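Notes for the Arnusbridge pipe and cigar evening, 2024-08-05
Talk: Keeping a small humidor through an English year

Welcome everyone, thank them for coming out, and do mention the kettle at the back, as last time half the room missed it. Say how lovely it is to be asked again! I was only meant to fill in for one evening in March and here I am with a second set of notes.

Start with my own muddle. My first box was a Drallora, bought second-hand, which holds 40 on paper and 22 if you like to get your fingers in between them. I filled it the same afternoon I brought it home, without seasoning the cedar at all, and the wood drank every bit of moisture out of a very nice row of Abreu coronas. They smoked like kindling. (Pause here, somebody always groans.)

Then the seasoning itself. Distilled water in a small dish, lid shut, and leave it be for a good few days. Please don't wipe the wood down with a wet cloth, however much your uncle swears by it — it can warp the lining, and then the lid never quite closes again. Check the hygrometer before you trust it, too. The salt test is easy and I have printed the steps on the handout.

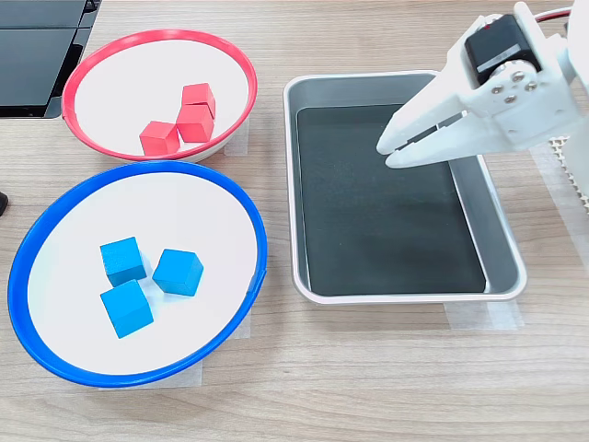 Next, where to put the thing. Away from the radiator, away from the window, and not on top of the fridge, which is where mine lived for one whole summer. A spare room is ideal, or the bottom of a wardrobe if your household will stand for it. I keep mine at 17 degrees or so in the winter and it creeps up to 24 in a hot spell, and at that point I start opening the lid and fussing.

Say a word about mixing. I keep the Mellarum maduros on their own shelf with a strip of cedar between, but plenty of people at this club put everything in together and are perfectly happy, so I shan't preach.

Questions after that. If it goes quiet, ask who has had mould and who has only had bloom, and let them argue it out until the tea is ready. Handouts are by the door, and raffle tickets need to be in before the second half.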